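Soirée d'investiture à Drumow, ou comment j'ai mangé trop de chips pour la démocratie

Bon, je vous avais promis un billet sur mes rideaux, il attendra. Jeudi soir je suis allée à la réunion du Rassemblement pour Drumow, celle où les adhérents devaient choisir leur tête de liste pour les municipales, et il faut absolument que je vous raconte ça tant que j'ai encore les noms en tête !

Pour ceux qui n'habitent pas le coin : le maire sortant, Samarakoon, a annoncé en juillet qu'il ne se représenterait pas. Depuis, tout le monde se regarde en biais. Deux noms circulaient, celui de son premier adjoint, Illia, et celui de Thilini Abeysekara, conseillère d'opposition jusqu'à l'an dernier et passée chez nous après l'histoire du budget des écoles (j'avais fait un billet là-dessus à l'époque, un peu énervé, je l'avoue).

Je m'attendais à une formalité. Illia connaît chaque dossier, il serre des mains au marché depuis des années, il a le soutien du maire. Sauf que la salle était pleine à craquer, avec des gens debout jusque dans le couloir, et qu'une bonne partie d'entre eux n'étaient pas venus pour lui.

Ça a commencé par une querelle de procédure, évidemment. Est-ce que les adhérents arrivés après juillet avaient le droit de voter ? Le règlement dit une chose à l'article 4 et à peu près le contraire dans l'annexe. On y a passé quarante minutes. Un monsieur derrière moi répétait « c'est la section qui décide, pas la fédération », de plus en plus fort, jusqu'à ce que sa femme lui passe le bol de chips. J'en ai profité pour me servir aussi.

Finalement tout le monde a voté, nouveaux compris, et là j'ai bien vu la tête d'Illia.
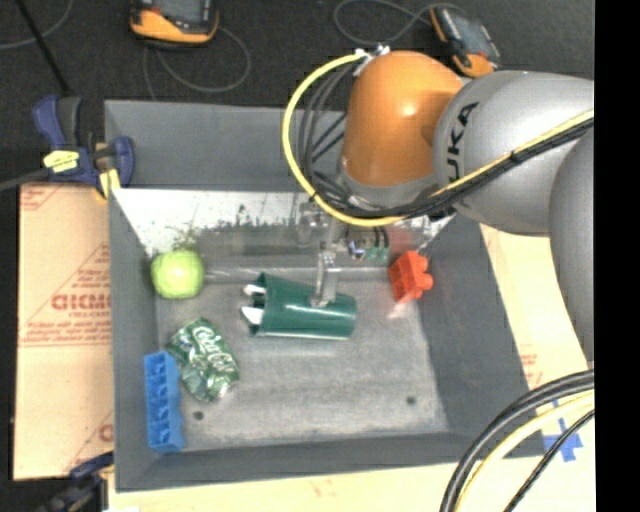 Ce qu'ils ont dit, en vrai

Illia a parlé le premier. Très carré, la dette, la voirie, la zone d'activités de Ploltero qu'il voudrait agrandir. C'était sérieux, un peu long, et il a lu ses feuilles sans beaucoup lever les yeux. Dommage, parce que quand il s'énerve au conseil il est bien meilleur que ça.

Thilini Abeysekara, elle, a posé ses notes et n'y a plus touché. Elle a parlé des bus (le dernier pour Ploltero part à 19 h 10, essayez donc de travailler en horaires décalés avec ça), du centre de santé, et elle a lâché une phrase qui a fait grincer le premier rang : « On n'hérite pas d'une mairie. » Silence, puis applaudissements au fond. Le maire regardait son téléphone.

Les chiffres, pour les amateurs

La section compte 2180 adhérents, et seulement 463 ont voté. Je trouve ça désolant, mais on m'assure que c'est déjà mieux que la dernière fois. Abeysekara l'emporte avec 72 voix d'avance. Pas un triomphe, mais assez pour que personne ne réclame de recomptage.

Et maintenant ?

Illia lui a serré la main, il a dit qu'il « prendrait le temps de réfléchir ». Traduction libre de ma voisine : liste dissidente au printemps. Moi je n'y crois pas trop, il tient à sa délégation aux finances, et elle aurait bien tort de ne pas la lui proposer.

J'ai voté pour elle, je ne vais pas faire semblant d'être neutre. Par contre je l'attends au tournant sur la piscine, dont elle n'a pas dit un mot de toute la soirée !

Prochaine réunion publique à la salle des fêtes, je vous donne la date dès que je l'ai. Et les rideaux, c'est pour la semaine prochaine.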